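Sat 21 February

Fork lower service and rear hub, the Trevusness hardtail. Carrying on from the January entry, where the fork was left with a slow air leak and the hub was skipping under load.

Fork first. Let all the air out, footnuts backed off three turns, tapped loose with the soft mallet. Drive side lower came away easily, non-drive needed a second go. Oil from the damper side dark gray, very little left in the spring side. Foam rings rinsed, squeezed out, soaked in fresh oil. Wiper seals are Skirkis, still flexible, cleaned and put back. Air piston seal had a flat spot facing the rear of the bike. Replaced. Old one is in the bag with the job card if anyone wants to look.

Stanchions: light scuff on the left below the crown, can't catch a fingernail on it. Leave it.

Pressure set to the chart value for the rider, then cycled the fork to equalize and topped up. Left standing on the bench over lunch. Lost 2 psi, which I put down to the pump hose. Check again Monday before it goes out.

Rear hub, Barua, 4 pawls. One pawl spring bent and sitting out of its groove, so the hub was running on 3. Grease was the thick stuff, somebody's bearing grease by the look of it. Cleaned everything with degreaser, dried with the air line, new spring fitted, freehub grease only and thin. Engagement is even by hand. Bearings smooth on the drive side, gritty on the other. Ordered the non-drive bearing, old one back in for now.

Axle end cap torque was not in the Barua sheet. Used the figure from the older hub and marked it with paint pen. Needs confirming.

Chain past the wear limit, cassette probably follows. Told the customer on the job card, no reply yet.

Test ride on the Fedwood loop once the bearing is in: the rooty climb for the hub, the steps for the fork. Bring a shock pump and the small torque wrench.

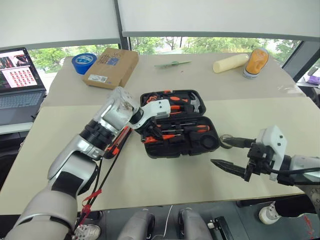
Still open: bearing, end cap torque, Monday pressure reading, chain. Fork oil is down to the last bottle, so add it to the next order.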